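Week 4: Chores, and Why They Are Still Yours

Handout to go with the lecture. Read it before lab. Notes by Emmanuel Mushi.

1. Where we left off

Last week we did welding and palletizing, which machines do very well and have done for a long time. The part arrives in the same spot, facing the same way, and the arm does the same thing to it until somebody retires. Several of you asked why, if that is settled, there is still no machine at home putting away the groceries. Your parents have probably asked you the same thing, with more edge, given what this degree costs.

The short version is that a chore is a pile of small jobs that people don't notice they are doing. Take "clear out the bin." You look, you decide what is a thing and what is background, you pick one thing, you choose where to grab it, you grab it, you notice it slipping, you grab it better. Then you do it again with everything in a slightly different place, usually while thinking about lunch.

2. Picking from a bin

This is the classic problem and it will be on your minds for the rest of the term. Factories have a tame version: one kind of part, many copies, dumped in a box. You can have a full model of the part in memory and spend all your effort on finding it. That version mostly works, and you can buy it.

The household version has no parts list. A bottle, a rod, something flat and floppy, something clear. Each of those wants a different grip, and a person switches between them without being told.
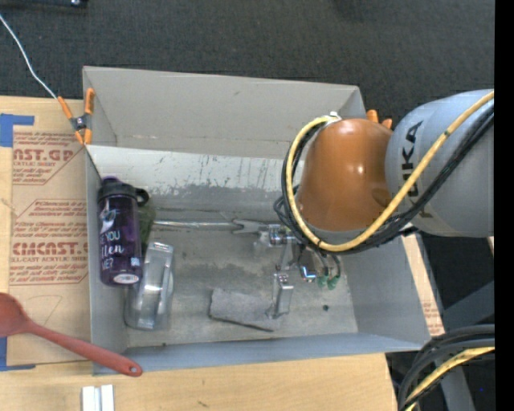
Clear plastic deserves its own paragraph. Most depth cameras work by sending out light and seeing what comes back, and a clear container lets a good share of it go straight through. The machine then reports, with total confidence, a hole. Shiny metal is bad in the other direction, throwing the light off to wherever it likes. Tinted and see-through at once is a category I will leave to your imagination until the problem set.

Thin things are the next headache. A rod lying in a bin may be only a few pixels wide, and a small error in where you think it is means the fingers close on air. Flat soft things sit so low that the fingertips have to nearly scrape the floor of the bin, and most arms are programmed to be very nervous about floors.

And then the walls. An arm with a big wrist and a bundle of cables needs room, and corners don't offer any. Objects leaning on a wall can often be seen perfectly well and still be out of reach from the angle you want. The usual fix is to push the thing into the open first and then pick it up. You do this with the last olive in the jar.

3. What the sellers say

Bring a pencil for this section. We will watch two product videos in class, one for the Gronetti kitchen arm and one for Demix, the tidy-up machine on wheels. For each, write down:

- how many times the video cuts
- whether the speed is stated anywhere
- who set the objects out, and how far apart
- what happens after a drop, if you are allowed to see one

The Gronetti video runs 2 minutes and cuts 17 times. I leave the arithmetic to you. Foulkes, to their credit, show one shelf job straight through with no cuts, and it takes roughly 25 minutes. It is the most honest piece of advertising in the field and I have never met anyone who finished it.

4. A working rule

When someone tells you a machine can do a chore, ask three things. Which objects? How often does it fail? Who comes over when it does? A rate of one failure in 20 sounds fine until you count how many items go through your kitchen sink in a day. On a shop floor the same rate means a person standing next to the machine, at which point you have hired two workers to do one job.

5. For lab

Groups as before. Pick one drawer at home, list what is in it, and sort the list by how you would grip each item. Do not tidy the drawer first. Read the Jernel chapter on grasp planning, skipping the proofs unless you enjoy that. Lists are due by the end of September, on paper, in my mailbox.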